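Stedon Building Helpdesk
Ticket 1613: Dented cans, second-floor drinks table
Raised by: Soudabeh Mousavi
Category: Kitchen and refreshments
Priority: Low
Status: Open, with requester

Soudabeh Mousavi, 09:12
Another dented can this morning. I raised this in July and was told to "monitor", so I have been monitoring. I'd like to know whether the cans are arriving like this from Butier or whether something is happening to them once they are in the building. I'd also like a straight answer on whether a dented can should be put out at all. The creases show below the rim.
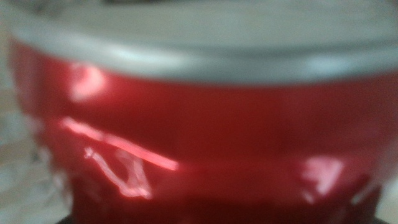
Red can, upper part, creased below the rim

Haziq Govindasamy, 09:40
Thanks Soudabeh. Dents on the wall of a can are normally only cosmetic. Butier say all stock is checked before it leaves them. I've looked at the delivery note and nothing was marked as damaged, so I'd suggest this happened on site. OK to close?

Soudabeh Mousavi, 09:51
No. A delivery note with nothing written on it tells me that nobody wrote on it. Who opened the trays?

Haziq Govindasamy, 10:05
Amirhossein did the last one. Adding him.

Amirhossein Hosseinzadeh, 10:33
I cut the plastic off and put the cans in the cupboard. I didn't look at each can and I doubt anyone does. The outside of the tray looked fine to me, but you only see the outer cans from there, so I wouldn't swear to the ones in the middle.

For what it's worth, my money is on the cupboard. The paper boxes from Jafarzadeh go on the shelf above and they get shoved in hard. One of those is 500 sheets a ream and a good few reams to a box. If it comes down on a can, the can loses.

Soudabeh Mousavi, 10:47
Possible. I'd believe it more if anyone had seen it happen. Has a box ever been found on top of the drinks?

Amirhossein Hosseinzadeh, 10:52
Not by me.

Haziq Govindasamy, 11:20
Sun-ja from facilities suggests we stop using the cupboard for a bit and leave the drinks out on the white table by the wall, next to the basket. If the dents stop, it was the cupboard. If they carry on, it's the supplier.

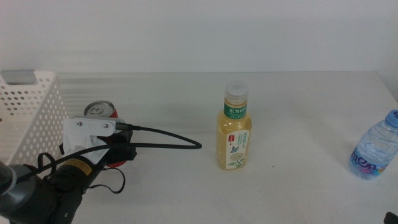 I'm happy to try that for 2 weeks and then close the ticket.

Soudabeh Mousavi, 11:34
I'm not sure that proves as much as Sun-ja thinks. Left out on a table, a can gets picked up, put down and knocked by anyone going past. If we find a dent after that we will have three suspects where we used to have two. Could somebody please look at the cans on the day they come in, before they go anywhere? That is the check I asked for last time.

Sun-ja Seok, 13:15
Fair point. New steps, in this order:
1. Delivery arrives. Open the tray at the desk and look at every can, wall and rim.
2. Anything creased gets put to one side and noted on this ticket.
3. Good ones go on the table. Nothing goes back in the cupboard until we say so.
4. Check the table again at 4 pm.

On the other question, a crease in the side with no leak is usually all right. I would not put out anything bent at the rim or seam, or bulging at the ends, or sticky. If in doubt, bin it.

Soudabeh Mousavi, 13:28
"Usually" is doing a lot of work there, but fine. The creases I photographed are in the red part, below the rim. I can't tell from my own picture whether the seam is sound, it's too blurred, so I'm not drinking it and I'd rather it wasn't offered to visitors.

Behrouz Mousavi, 14:02
Stiltia (the people upstairs) get their drinks from Butier as well. I asked at their desk and they've had the odd dented one and never reported it. Doesn't settle anything — they have a cupboard too.

Haziq Govindasamy, 14:10
Useful all the same. I've asked Butier whether anyone else has complained. Changing status to "awaiting supplier".

Soudabeh Mousavi, 14:16
Please change it back. We are waiting for the next delivery and for someone to open it with their eyes open. Butier will say their stock is checked, as they did this morning.

Haziq Govindasamy, 14:21
Status changed to "open, with requester". Amirhossein to do step 1 when the next trays come in.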